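The Dance Mat in the Hall Closet

Every household that owned a video game console in the early 2000s also owned, somewhere behind the vacuum cleaner, a folded dance mat with a dead left arrow. It was always the left one. I have asked people on two continents and the left arrow is undefeated.

The mat was the most hopeful controller ever sold. A joystick asks for your thumbs. A steering wheel asks for a desk. The mat asked for your whole body, plus the living room, plus the patience of whoever lived downstairs, and it asked for all this in return for the word PERFECT flashing over a cartoon sunset.

My own came from a company called Fadis, which made unlicensed accessories and had no ear for names. The Fadis StepFriend was two sheets of vinyl with a slab of foam between them and a grid of printed contacts inside. You stepped on an arrow, the sheets met, and the console was told about it. If you stepped a little harder, as one does during a chorus, the sheets met and stayed met. 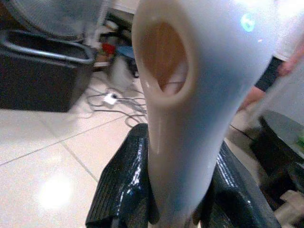 The trouble with the soft mat was that it traveled. You began a song facing the television and finished it facing the bookcase, having dragged the thing a quarter turn with your heels. The instructions suggested bare feet. Carpet tape was the popular remedy, and it held the mat beautifully until the day you wanted it up again, at which point it held the carpet.

So people started building their own. Apolinar Ayala made his first hard pad in May of 2003, out of plywood, sheet metal and the insides of a sacrificed gamepad. It weighed as much as a teenager and was moved about as willingly. He sold it to a cousin, built a better one, and sold that as well. By the end of the decade he was running a small workshop under the name Juswood and had shipped 690 pads, nearly all of them to men who told their wives it was exercise equipment.

"It is exercise equipment," Ayala says. "I have the knees to prove it."
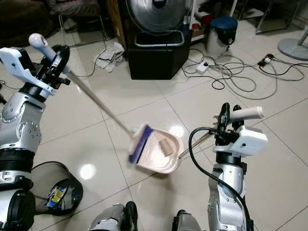
Four Arrows and a Bar

The hard pad changed who played. The soft mat had belonged to birthday parties. The metal one belonged to people who owned a notebook. They learned that a sensor could be tuned with a slip of cardboard, and that the right thickness of cardboard was a matter on which friendships could end. They installed a bar at the back, which you could hold during the fast songs, and then argued for years about whether holding the bar was cheating.

I was against the bar. Then I tried a song called Volport at the expert setting, and I have been in favor of it ever since. Volport lasts under two minutes and has a passage near the end that feels like falling down a staircase designed by a drummer. I failed it 37 times. On the next attempt I passed with the lowest grade the game could give, and had to lie down on the hallway floor, where the dog came to see what had happened.

The arcade crowd considered all of us amateurs. At Villalobos, a bowling alley with 12 lanes and one dance cabinet, the regulars brought towels and their own water and a change of shirt. Sulastri Saragih held the house record for most of four years. She never looked at the screen much. She looked slightly above it, like someone trying to remember a phone number, and her feet took care of the rest.

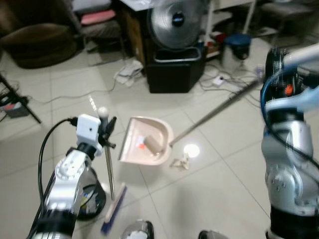
What finished the mat was television. Old tube sets drew the picture as it came in, and the games were timed to suit. The flat panels that replaced them took a moment to think things over, and a moment is all a rhythm game has. You stepped on the beat and the screen disagreed. Later games added a calibration menu, in which you tapped along to a metronome while the console worked out how far apart the two of you had grown.

Motion cameras came next and did away with the floor entirely. They wanted you to wave. I have nothing against waving, but it doesn't leave a bruise, and I missed having something to blame.

The pads are coming back, in a modest way. Ayala has a waiting list of roughly 70 names and a new design with load cells in place of contacts, so the arrows can feel weight and ignore a stray toe. It costs more than my first car. I asked a few old players whether they would go back to the cheap vinyl kind, if only for the memories.
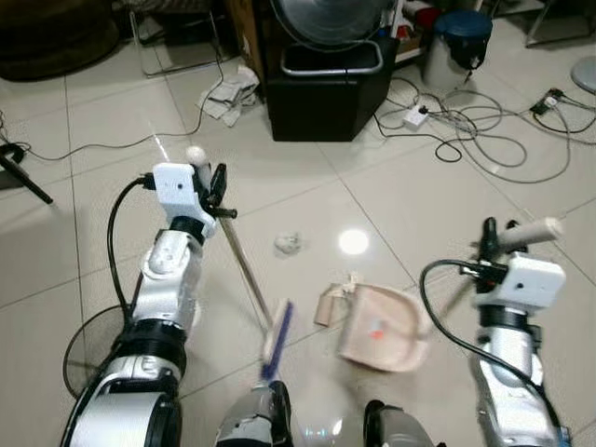

Absolutely not, according to Clem Te Moana, who would sooner dance on a tray of eggs. The vinyl always smelled like a new shower curtain, the start button sat exactly where your heel wanted to go, and more good scores were lost to an accidental pause than to any song ever written.

Valdir Evangelista disagreed. He still has his, he said, and it works fine apart from the left arrow.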